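**Informe de avance: reforma del patio y jardín trasero, centro Wovunton**
Para: Felista Were
4 de noviembre de 2019

Felista:

Te resumo cómo va la obra desde el informe anterior y lo que queda pendiente de tu visto bueno.

## Trabajo hecho

La demolición del pavimento viejo está terminada y los escombros se retiraron en tres viajes de camión. Espinoza niveló el terreno y corrigió la pendiente, que antes llevaba el agua hacia el muro del edificio y ahora la lleva hacia la rejilla del fondo. El desagüe nuevo está colocado y probado con manguera. Falta verlo con una lluvia de verdad.

El muro bajo de contención está levantado y sin revocar. Al excavar apareció una tubería de riego en desuso que no figuraba en los planos. Se cortó, se selló y se anotó su recorrido en el plano de obra. Perdimos con eso tres días.

Cudero entregó la piedra para el sendero. Una parte vino de un tono más oscuro que la muestra aprobada y la devolvimos. La reposición está confirmada por escrito, sin cargo para nosotros. 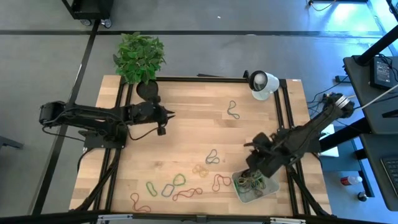
**¿El retraso de la piedra cambia la fecha de entrega del patio?**

Se mantiene el final de noviembre, siempre que la reposición llegue antes de que se termine el revoque del muro. Si llega después, el sendero quedaría para el final y habría que mover la plantación.

## Presupuesto

Seguimos dentro de lo aprobado. El sellado de la tubería costó alrededor de 300 euros y se cargó a imprevistos. No hay otras desviaciones. La factura del nivelado ya está conformada; la del muro la recibiré cuando esté revocado.

## Lo que sigue

- Revoque y remate del muro de contención.
- Colocación del sendero sobre cama de arena.
- Instalación del riego por goteo, a cargo de Porulier.
- Plantación de 7 árboles y del seto del lado de la calle.

Porulier pide que el grifo exterior esté funcionando antes de empezar. El fontanero ya lo tiene apuntado, pero todavía no me ha dado hora.

## Decisiones pendientes

Necesito que confirmes la especie del seto. El vivero ofrece laurel o durillo al mismo precio. El laurel crece más rápido y exige más poda; yo me inclino por el durillo.

También falta decidir si se conserva el banco antiguo. Está firme, pero habría que lijarlo y darle aceite, y ese trabajo no está en el contrato de Espinoza. Puedo pedirle precio aparte.

Los vecinos del bajo preguntaron por el ruido. Acordamos no usar la cortadora antes de las nueve de la mañana y la cuadrilla lo está cumpliendo.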